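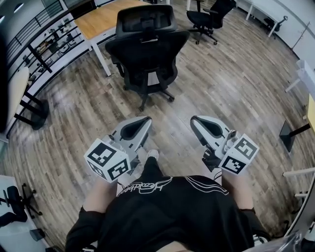 Washington Bezerra asked after the last session why a plank floor laid tight in April should show gaps by the middle of winter when nothing has been spilled on it and nothing has been moved. The short answer is that wood exchanges water with the air at all times. The longer answer takes up these notes.

Search the course
Enter a word or unit number

Unit 5. Moisture and movement in plank floors

5.1 Moisture content

Moisture content (MC) is the weight of water in the wood divided by the oven-dry weight of the wood, given as a percent. A sample that weighs 600 g oven-dry and 654 g on the day of test has an MC of 9 percent. Note that the divisor is the dry weight. Students who divide by the wet weight get 8.3 percent and carry the error through every later step.

Water is held in two ways. Free water sits in the cell cavities. Bound water is held in the cell walls. Drying removes the free water first, with almost no change in size. Below the fiber saturation point, usually taken as 28 to 30 percent MC, bound water leaves and the wood shrinks. All floor movement in normal service takes place below this point.

5.2 Equilibrium

Wood left long enough in steady air reaches equilibrium moisture content (EMC), which depends mainly on relative humidity and only slightly on temperature. At room temperature, air at 30 percent relative humidity gives an EMC near 6 percent, and air at 65 percent gives an EMC near 12 percent. A heated house may pass through much of this range every year.

Finish slows the exchange. It does not stop it. The underside of a solid board is usually bare, so the two faces respond at different rates.

5.3 Direction of movement

Along the grain: very small, ignored for most floors.
Across the grain, radial: moderate.
Across the grain, tangential: largest, often close to twice the radial value.

A flat-sawn board has its width mostly in the tangential direction, and a quarter-sawn board has its width in the radial direction. Color is no guide to either. Floors with mixed gray, tan and brown boards may be all flat-sawn. Look at the end grain.

5.4 Worked problem

Change in width = width x coefficient x change in MC

Take a flat-sawn board 181 mm wide, coefficient 0.0025 per percent MC, going from 10 percent down to 6 percent.

181 x 0.0025 x 4 = 1.81 mm

The same board quarter-sawn, with a coefficient of 0.0013, gives 0.94 mm.

For a floor 3000 mm across, flat-sawn, the total free movement is 30 mm. Fasteners and friction hold back part of this, and the rest appears as gaps. The gaps are seldom equal. Where finish has glued several boards edge to edge, they shrink as one panel and a single wide gap opens beside them.

5.5 Cupping and crowning

Cupping: edges higher than the center. The lower face is wetter than the upper. Check the subfloor before touching the surface.

Crowning: center higher than the edges. Often follows when a cupped floor is sanded flat too early and then dries out. The Latley case in the reader is of this type – the sanding was done on a Friday, and no meter reading was taken first.

5.6 For Friday

a. Repeat 5.4 for a floor 1000 mm across, both cuts.
b. Read the Roser and Moletti site reports. The Moletti readings were taken with a pin meter set for the wrong species, so apply the correction table before comparing them.
c. Write one paragraph on whether an expansion gap at the wall would have helped in either case.

Related units
Unit 4. Sawing patterns and yield
Unit 6. Subfloors and vapor control
Reader: the Assunção warehouse floor
Pin meter correction tables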